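# Tips for the folding table when part of the work goes to machines

I work in the textile room at Vembridge, where we prepare bath mats, towels and small rugs for rental flats. Last December the Cozma line took over the sorting and the stacking, and what stays for our hands is the flattening, the rolling and the checking.

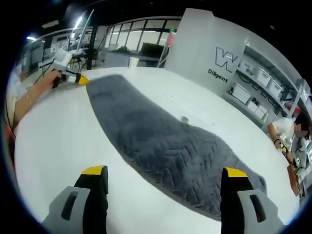

Many of these tips are also good at home, if you have a mat that does not want to lie flat.

## Mats and rugs

- Lay a long mat diagonally if the table is short. You gain a little length and you don't need to fold it in the middle.
- A mat that curls at the end should be rolled the other way, pile outside, and left like this over lunch. Do not iron it. I did once, and the pile went shiny and stayed shiny.
- For a mat with ridges in the pile, brush along the ridges first and across them after. A soft clothes brush is enough.
- Take fluff and crumbs off with tape before you roll. Inside the roll they get pressed down and are much harder to find.
- Two people on one long mat should agree who moves first. We say "hold" and "go", nothing more. It sounds silly but the corners come out straight.
- Rubber backing doesn't like a hot dryer. Hang the mat over two rails so the air can pass in between.

## The table

Wipe the table with a damp cloth in the morning and again after dark pile. A white table is a great help, you see every grey hair on it. Keep your cup at the far end or, better, on another table. We have washed more than one mat twice for a coffee.

If your back hurts in the evening, raise the table before you buy new shoes. Ours is now set at 86 centimetres, and for me this is good. My shorter colleague stands on a low step.

## Working next to the machine

Before the Cozma line we carried everything ourselves, and on a full day this was 832 pieces. My shoulders do not miss it. But the day has another rhythm now and you must learn it.

- The machine doesn't get tired, so you don't notice the time. Put a kitchen timer on the shelf. I take a short break after every 72 pieces and do my wrists, nine slow circles each side.
- Change tasks in the middle of the shift. Before, the walking to the shelves was our change. Now the walking is gone and you stand much more in one spot, so ask for a swap and don't wait until the knee complains.
- Keep a paper notebook for the faults. The Rorarel screen says only "rejected". In the notebook we write why: loose thread, wet edge, wrong colour. After a month we saw that most of the wet edges came from one dryer.
- Tie your hair and close your sleeves. Also the apron strings.
- Learn how to stop it and how to start it again, both. In the first weeks only the day supervisor could restart it, and the evening people lost a lot of time with waiting.
- Do not throw away the old folding boards. When Zirkovon comes for the service, everything is by hand again and you will want them.

What changed most for me is the talking. With the old work there were four of us at one table and we talked the whole day. Now we are two at the table and one at the screen, and the line is loud when it is full. We asked to have our breaks together and the office agreed. If you get a new machine at your work, ask for this early, when the plan is still in pencil.

## Storing

Roll, don't fold. Put the label on the outside end, facing the aisle. Light boxes go on the upper shelf and heavy mats low down, also at home in the laundry cupboard. A piece of plain soap in the box keeps the smell fresh, but wrap it in paper or it will mark the light colours.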